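This guide is for team leaders and supervisors at the Grorthorpe works who are preparing to move a hand-sorting bench to robot picking. It sets out the steps in the order they should be taken, and it gives equal space to the people at the bench. It should be read together with the site safety rules, which it does not replace.

# Moving a sorting bench to robot picking

## Before you begin

Sorting at Grorthorpe has been done by hand since 1987. The staff who do it know a great deal that has never been written down: which bars stick together, which end of a bin fills first, and when a batch looks wrong. A change of method must start with that knowledge.

You will need:

- a bench that can be released from normal production for the trial period
- two bins of the type already used on that bench
- clamps to hold the bins in place
- a copy of the current work instruction
- the names of everyone who works at the bench, on all shifts

Do not order equipment or announce a date until the first step has been completed.

## Step 1: Talk to the people who do the work

Hold a meeting with each shift, in working hours. State plainly what is being proposed, which tasks the robot would take on and which it would not. If a question cannot be answered, write it down, and reply in writing before the trial starts.

Questions about pay, grades and hours should be passed to Lindsay Dunstan, who holds the agreed statement on job roles. Supervisors should not give their own view on these matters, however well meant.

## Step 2: Write down the task as it is done now

Spend at least one full shift watching the bench. Ask the operator to talk through what they are doing, and record:

1. how parts arrive, and how they tend to lie in the bin
2. which parts are lifted first, and why
3. what the operator does when two parts touch
4. how parts against a wall or in a corner are freed
5. what is set aside, and who decides

The third and fourth points deserve particular care. A person will nudge a bar away from the wall without thinking about it. The robot must be set up for the same move, or the bar will stay where it is.

Show the finished notes to the operator and correct them together. The operator's name should appear on the document as a joint author.

## Step 3: Prepare the bench

Clamp the bins to the bench at more than one point. A bin that shifts even slightly will spoil the taught positions — and the fault can take a long time to trace.

Check that cables have enough slack for the full reach of the arm and that none of them crosses the path of the gripper. Move chairs and loose items out of the working area before the arm is powered. Mark the boundary in the manner required by the site rules and explain it to anyone who uses the walkway.

Use worn bins in preference to new ones. Scuffs, scrapes and bright reflections are part of the daily conditions, and a trial carried out in a spotless bin will tell you little.

## Step 4: Run the first picks

Begin with a few bars, well spread out. Run at reduced speed, with an operator from the bench and a trained technician both present. Either of them may stop the trial at any time and need not give a reason.

Once single picks are steady, make the layout harder. Lay a bar along the near wall. Place two nearly end to end with a narrow gap. Put a short piece at the foot of a sloping side, where the fingers have less room to close. Keep a simple log with three columns: the layout, the result, and the operator's remark.

A trial at Grorthorpe is made up of 3000 picks. The first 1000 are treated as practice and do not count towards the decision. At the Hirex bench the log came to more than 1340 remarks, and several of the changes later made to the gripper settings came directly from them.

## Step 5: Agree the new roles

The job changes when the lifting goes. On the benches converted so far, operators have moved towards checking, clearing stoppages and preparing bins. Some have welcomed this. Others have found that watching a machine is more tiring than the work it replaced, and that the bench is a quieter and lonelier place than before.

The following arrangements apply:

- Operators change task at least every two hours.
- No one is left to supervise a cell alone for a whole shift.
- Each operator is trained to restart the cell after a simple stop.
- Hand sorting is kept up on one bench so that the skill is not lost.

Training is given through the Bright course, in paid time. Staff who prefer not to take it may ask for a transfer, and such a request must not be held against them.

## Step 6: Review

Meet each shift again a month after the bench goes live. A bench converted in August, for instance, is reviewed in September. Bring the log, the stoppage record and the questions from the first meeting. Go through the questions one by one and note which have been settled.

Records are stored in the Videro folder for the bench. Please save the operators' remarks in full and do not shorten them. 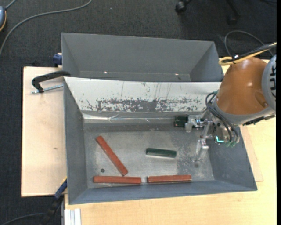

*Red and green bars in the front bin, with the gripper over the right-hand side (Step 4).*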